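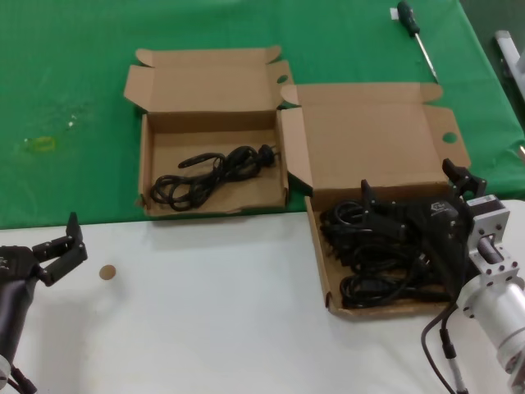
Guides > Taking Part > Speaking at a Public Meeting

How to Speak at Your City Council Meeting

I moved to this country as an adult, and the first time I spoke to a city council I did almost everything wrong. I talked too fast, I spoke about a matter that was not on the agenda, and I was still greeting the members when the clerk told me my time was finished. Since then I have spoken many times, mostly on bus routes and sidewalks, and I have helped some neighbors to do the same. This page is for a person who has never done it. The rules are a little different in every city, so please check yours before you go.

Step 1. Find out which body decides your matter

Before you write one word, make sure that the council is the right place. A school bus stop usually belongs to the school district. A state road that passes through your town may belong to the state, even if the city plows it. A building permit may go first to a planning board, and the council sees it only if there is an appeal.

The fastest way is to call the city clerk's office and describe your problem in one sentence. Do not be shy about your accent or your grammar. I wrote my sentence on paper and read it to them, and the person on the phone told me in two minutes that I needed the transportation board, which meets in the same building but in a different week.

Step 2. Get the agenda and read it in the right order

The agenda is posted before the meeting, often on the city website and also on a board at City Hall. In many places it comes together with a packet, and the packet can be very long. The one I read in January had 92 pages. You don't need all of it.

Look first for your subject in the list of items and write down the item number. Then open only the staff report for this item. The staff report tells you what the city employees recommend and what the members are asked to vote on. If it says "receive and file," there will probably be no decision that night. If it says "first reading," the item will normally come back for another vote, so you may have more than one chance to speak.

Look also for the words "consent calendar" or "consent agenda." These items are passed together in one vote, without discussion. If your item is there, ask the clerk how a resident can have it discussed separately. In my city a member must ask for this, so I write to my member the day before.

Step 3. Know the two kinds of comment

This was my biggest confusion. Most meetings have a general comment period, for anything that is not on the agenda, and a comment period for each item. A public hearing is one more thing, with its own opening and closing, and it is required for certain matters such as zoning.

If you speak in the general period, the members often may not answer you. They are not rude. In many states the open meeting law does not permit them to discuss a matter which was not announced to the public. They may ask the staff to contact you after the meeting, and this is a good result.

Step 4. Sign up

Some cities want a paper card, some want an online form, some just ask people to stand in line. Look for the deadline. Ours closes at 4 p.m. on the day of the meeting for people who speak by phone, but you can hand in a card in the room until the item is called.

The card asks for your name, the item number, and whether you support or oppose. You can normally leave the address blank, but you may say your neighborhood aloud, because members listen differently to people from their own district. If you need an interpreter, ask early. Our clerk wants several days for it. Also ask if interpreted speakers receive extra time. Liên Mạch, who lives on my street, spoke in Vietnamese with an interpreter and was given double time, but only because her daughter had asked before the meeting started.

Step 5. Write your comment

You will have three minutes in many cities, two in others, and one when there are many speakers. I prepare for two and mark in pencil what I will cut if it becomes one.

Put the request first. I learned this from Rhys Merrick, who was clerk in a small town for a long time before he retired to ours. He told me that members write notes during the first two sentences and look at their papers after that. So I begin like this:

"Good evening. My name is Sơn Ông and I live in the Urkano neighborhood. I ask you to vote yes on item 7, the crosswalk at the library."

After this, give one reason from your own life. The members already have the staff report with the traffic numbers. They do not know that your mother waits for a gap between cars with her walker, or that the drivers turning right are looking only to the left. Say what you have seen, and at what time of day. Then say the request again and thank them.

A comment for two minutes is shorter than you think. For me it is under one page, with large letters and wide space between lines. If English is your second language, take away more words still, and change any word that makes your tongue stop. I used to write "pedestrian infrastructure." Now I say "sidewalks."

Read it aloud at home with a timer, standing up. Do it until you can look up at the end of every sentence without losing your place.

Step 6. Prepare your handouts

If you have a map or a petition, bring enough copies for every member, plus one for the clerk. Give them to the clerk and do not walk up to the members' desk. Write your name and the item number on the top of each copy. For a petition, keep the original and give a copy, unless your city requires the original for this type of petition.

Our petition for the crosswalk had 50 signatures. Arsalan Afridi collected most of them outside the Lâm bakery on two mornings. I had wanted to wait until we had 1,000, and it is good that he did not listen to me, as the vote would have passed already.

If you prefer to send a letter, send it before the deadline for the packet. Letters that arrive later are usually kept in the record, but the members may not read them before they vote.

Step 7. At the meeting

Come early, and eat something first. The agenda gives the order of items, but the times are only a hope. I have waited until 10:30 p.m. to speak for one minute.

When your name is called, walk to the microphone and adjust it before you begin. The clock normally starts when you start. Speak to the chair and the members and not to the audience or to a person who spoke before you. Do not clap if the chair has asked for no clapping. When the light becomes yellow, go directly to your last sentence. When it becomes red, finish the sentence and stop — you can hand the rest to the clerk in writing.

Sometimes a member asks you a question. It happens rarely, and it does not count against your time in our city. If you don't know the answer, say so and offer to send it by email.

If somebody before you has said everything, you may still go up. "I agree with the last speaker, please vote yes on item 7" is a complete comment, and it goes in the record the same way.

Step 8. After the vote

Wait in the room until your item is voted, if you can, or watch the recording. Write down how each member voted and if there were any conditions. Our crosswalk was approved "subject to available funds," and Đức Lương from the Jarkine tenants' group was the one who noticed these words. We had to come back for the budget hearing and speak again.

Send a short email to your member the next day, also if the vote went against you. Mention the item number, thank them for listening, and ask when the matter will return. Check the draft minutes when they are posted. My name was spelled wrong in them two times, and the clerk corrected it the same week after I wrote to her.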